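Home Articles Clubs and contests Search

Jorkusum Tabletop Challenge

The Jorkusum Tabletop Challenge is a student project in robot handling run through the Dendach technical college. Students collect examples of everyday picking and packing with a hand-held gripper, then use the recordings to train a small robot arm.

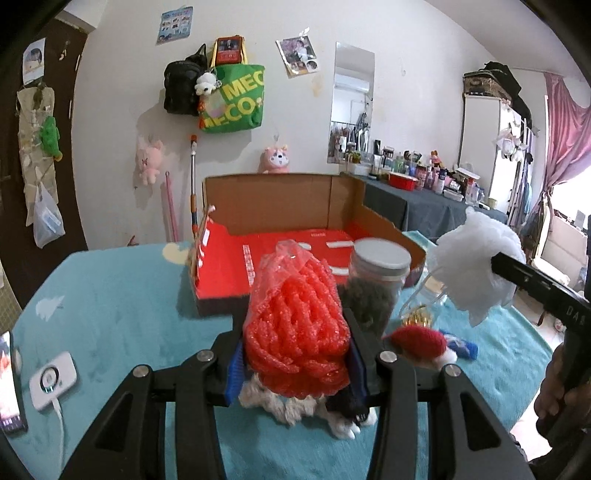 The project grew out of an elective course called Flostumo, which had trouble getting time on the college's only working arm. Moving the collecting part into students' own rooms was meant to solve this. It did shorten the waiting list. Whether it made the arms any better is less clear, and the course's own reports tend to mix up the two questions.

Format

Teams have up to 4 members and work over one term. Each team picks its own household goods, with soft and wrapped items strongly encouraged, and records short takes of picking up, moving and setting down. The takes are handed in with a one-page log. In June the trained arms are tested in the Dlamini workshop on a table the students have not seen before.

A run lasts 11 minutes. Points are given for each item moved to the right place, with a penalty for drops. There is no penalty for being slow inside the time limit, and critics say this rewards timid programs that move two or three easy things and stop.

Claims and results

The project page states that the first full round gathered 1536 takes and calls this "a rich and varied record of real homes." The number has not been disputed. The wording has. Most of the takes came from student bedrooms in the same two residence halls, and a large share show the same few kinds of objects - plush toys, jars, plastic bags, phone accessories. Kitchens hardly appear, and workshops and offices do not appear at all.

The organizers also reported a success rate of 70 percent on the final table. This figure counts an item as a success if it left the table and came down inside the marked area, even if the grip slipped on the way. Repeat attempts were allowed and only the best one was scored. No result for first attempts has been published, and the logs that would allow someone to work it out are not open to readers outside the course.

Teaching value

Supporters point out that students learn to plan a recording session, sort bad takes from good ones and write down what they changed. These are fair points, although none of them depends on the contest. A former version of Flostumo taught the same skills with borrowed data and a written report, and no comparison between the two versions has been made.

See also: Flostumo (course), Dlamini workshop

Last updated: October 1, 2025

Contact the editors | Copyright Dendach Student Encyclopedia | Back to top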